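The cell at Fledari has a new habit in the morning, and I want to write it down before I forget. Yayra Darko and I check the gripper first, while the arm is still in its home position. We go over each hex bolt with the small key, then we wipe the fingers with a dry cloth.

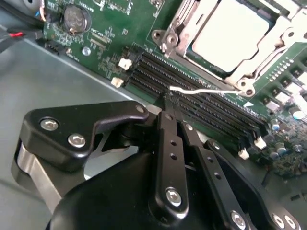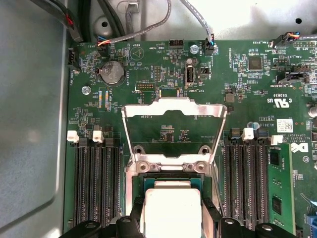 After 80 cycles we stop and check again. In April I let it run to 600 and one bolt on the finger link was already turning by hand -- I was a little ashamed. Now there is a paper list on the door of the cell, with four lines to sign. Yayra wants to add a fifth line for the wrist cable, and I think she is right.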